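Search this site Enter keywords Go

Colour zoning (interiors)

Colour zoning is the practice of painting walls in different colours or shades to suggest that a room or dwelling is divided into separate areas. It is popular in small flats and rented rooms, where building a partition is costly or not allowed. Supporters say it improves sleep, concentration and mood. The evidence for these claims is thin.

Origins

The term is usually credited to the decorator Évan Courtois, whose pamphlet for the paint maker Pernon set out 6 "zones of feeling", each tied to a group of shades. Courtois gave no source for the scheme, and later editions quietly changed two of the pairings. Painters had been using a darker tone on one wall and a lighter one on the next long before the pamphlet appeared, so the claim that he invented the method is hard to accept.

Use in bedrooms

Yellows, tans and other earth colours are the shades most often advised for sleeping areas. Pernon called them "settling". The rival firm Brasari used the same word for its blues, which suggests that the label had more to do with stock than with sleep.

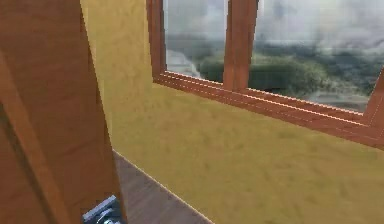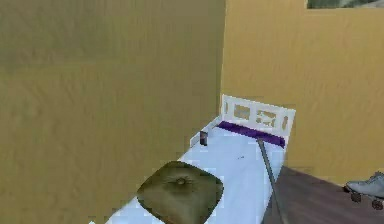
A mustard-yellow wall beside a wooden door; tan walls around a single bed.

Claims about sleep rest mainly on a survey paid for by Pichon, a maker of wall coverings. It reported answers from 2531 households, of whom 400 had repainted a bedroom in the past year. Those who had repainted said they slept better. The survey did not ask whether they had also changed the bed, the curtains or the lighting, and there was no comparison with people who had repainted in the same colour as before. Pichon has not released the full answers.

A smaller trial by the Zotent workshop moved 9 sleepers between rooms of different colours and found no clear pattern. It is rarely mentioned in sales material - and it was, in fairness, too small to settle much either way.

Criticism

Critics accept that colour can make a room look larger, smaller or gloomier. Their complaint is with the step from looks to health. Tastes in colour differ widely, and a shade that one person finds restful may strike another as drab. Daylight and the type of bulb also alter how paint appears, a point the early guides leave out.

Last revised 05/07/2024

Related articles
Accent wall
Distemper
Limewash
Paint sample cards
Picture rail
Room divider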